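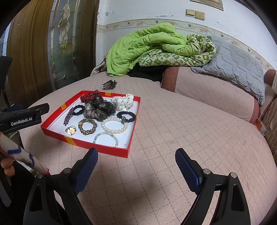
Handout 7: Rules for recording with hand-held grippers
Course in Robot Data Practice, Redetti building. Revised March 5, 2024.

These rules apply to every session that goes into the Pakier set. Read them before you sign out a gripper.

Before you start
Check that both fingers open and close fully and that the grip pads are clean. A worn pad gets replaced, even in the middle of a session. Write the pad number on the session sheet.

Small soft items
Scrunchies, hair ties and bracelets catch on each other. Lift one item at a time. If two come up together, put both back and mark the attempt as a double — do not shake one loose. Beaded pieces are gripped by the band where possible, never by a charm.

Start and end of a take
Hold the fingers open in front of the tray for a moment, then move. End the same way. Takes longer than 33 seconds are split at upload. A full session is 200 takes; anything under 176 goes back to the Estura queue.

Homes
Work only in the room that was agreed on. Names, letters and family photos are turned over or moved before recording. The resident can stop the session at any time.

Failed grasps
Keep them. Label them with the codes in the Psarras table (handed out in September). Deleting a drop is a breach of these rules.

Session sheets are due the same day.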